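Kernus Center for Home and Family Studies
Call for Participants: Household Routines Study

Posted February 18, 2018

The Kernus Center invites adults living in Ultoddale and the surrounding townships to take part in a study of how households divide everyday chores. The study will begin in March and will enroll 169 participants. No special knowledge or experience is needed.

Purpose of the study

Many households share a home without ever setting down who does what. The Center wishes to learn how such arrangements come about, how long they last, and what happens to them when a member of the household changes jobs, falls ill, or moves away. The findings will be used to revise the Center's printed guides for new tenants and newly formed families. The last edition of these guides was based on interviews with 71 residents of Skestuvport, all of whom lived in rented apartments, and the Center now seeks a broader range of homes.

Who may apply

Applicants must be 18 years of age or older and must share a home with at least one other person. Roommates, couples, parents with grown children, and members of extended families are all welcome. Applicants must have lived at their present address for no less than 4 months. Employees of the Center and members of their households are not eligible. More than one person from the same household may apply, but each must complete a separate form.
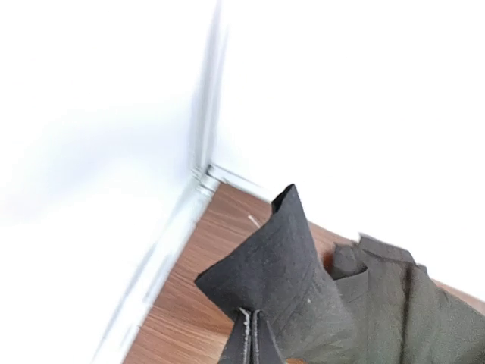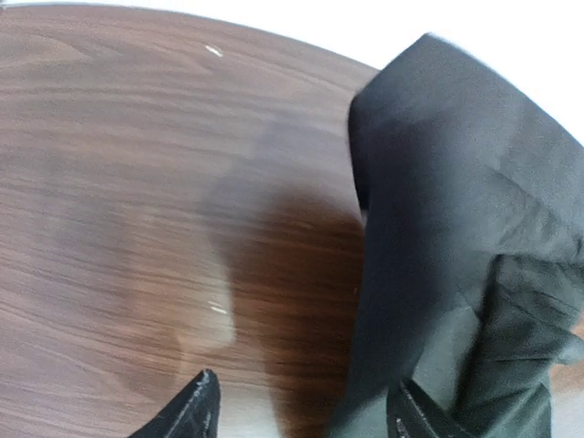 What participants will be asked to do

Each participant will attend an opening interview, keep a written diary of household chores for 4 weeks, and attend a closing interview. Diaries are supplied in paper form and should be filled in at the end of each day. Entries should name the task and the article or surface concerned in plain terms, for instance "dark gray cloth, folded" or "brown wooden tabletop, wiped," and should state which member of the household did the work. Tasks that were planned and left undone should also be entered. Participants are not asked to change their habits in any way during the diary period, and diaries will not be graded or compared with those of other households.

Interviews will be held at the Auer Building in Ultoddale. Evening appointments are available on request. Participants who are unable to travel may ask for an interview by telephone.

Payment

Participants who complete both interviews and return the diary will receive $300. Payment is made by check and mailed after the closing interview. Participants who withdraw before the end of the study will be paid for the parts they have completed. Parking at the Auer Building is free for participants, who should request a permit at the front desk on arrival.

Privacy

Names and addresses are stored apart from diaries and interview notes. No participant or household will be identified in any published material. Diaries will be destroyed at the close of the study unless the participant asks in writing to have the diary returned. Participation is voluntary, and any participant may withdraw at any time without giving a reason.

How to apply

Application forms may be collected from the front desk of the Auer Building or requested from the Center by mail. Completed forms should be returned to the Household Routines Study, Kernus Center, Ultoddale. Forms will be reviewed in the order received. Applicants will be notified by letter whether or not they are selected. Those who are eligible but cannot be placed in the March group may ask to have their names kept on file for later studies.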